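En defensa del huerto de balcón que casi no da nada

Mi balcón mide poco, mira al norte y en verano recibe el humo del asador de abajo. Aun así planto tomates. El año pasado saqué 6, y uno se lo comió una urraca. Cada vez que lo cuento en una comida me sale el listo con la calculadora: que si 40 euros en macetas, que si otros 40 en tierra y abono, que a cuánto me sale el kilo. ¡Pues carísimo, claro! ¿Y qué?

A mí lo que me cansa es esta manía de pedirle cuentas a todo. Hace poco me bajé Midance, una aplicación que te promete «optimizar tu cosecha urbana», y en una semana me mandó tantos avisos que empecé a cogerle manía a la albahaca. Que riegue a las siete de la mañana, que gire la maceta, que llevo retraso respecto a otros usuarios de mi zona. ¿Retraso en qué? La borré y ese mismo mes la albahaca se puso preciosa (seguramente por el calor, no voy a presumir).

Luego está lo de comprar cosas. El vivero Prandis, que me queda a dos calles y donde me dejo el sueldo, tiene un catálogo de 284 páginas, y confieso que me lo leo en la cama como quien lee una novela. Pero para cuidar cuatro macetas hace falta una palita, algo para remover la tierra y una regadera que no gotee. Yo empecé con un tenedor viejo y las lechugas no se quejaron. El rastrillito llegó mucho después, y reconozco que lo elegí por el color.

Lo que sí defiendo es mirar las plantas un rato cada día, con el café en la mano, sin apuntar nada. Se aprende una barbaridad: qué hoja amarillea primero, por dónde entra el pulgón, cuánto aguanta el perejil si te vas un puente entero. Y si al final se muere, pues se vuelve a sembrar en febrero. 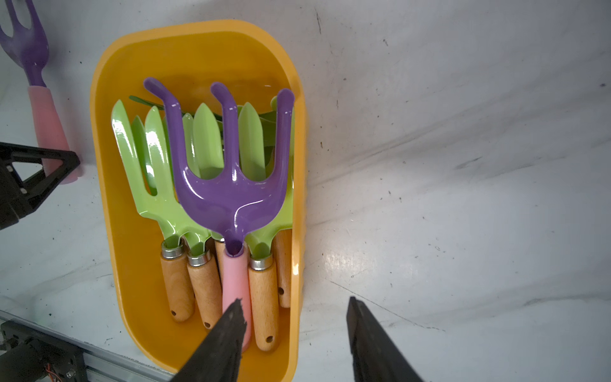
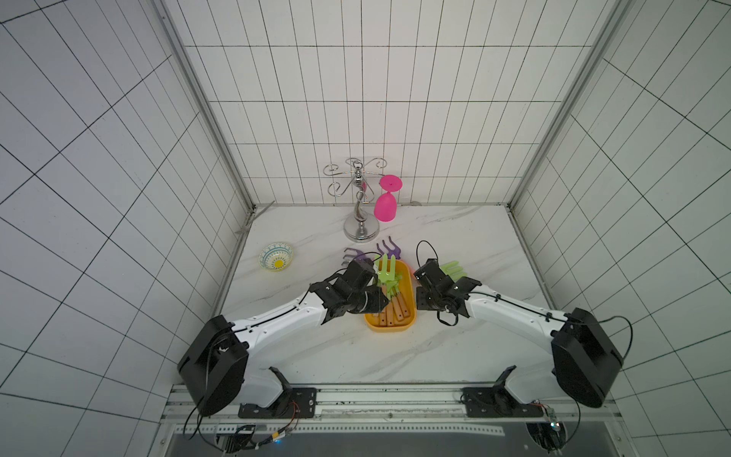
¿Merece la pena plantar tomates en un balcón con poco sol?

Depende de lo que busques. Para llenar la despensa, mejor acelgas o perejil, que piden menos luz. Si lo que quieres es el gusto de verlos crecer, pon una mata de cherry en el rincón más claro y no hagas números.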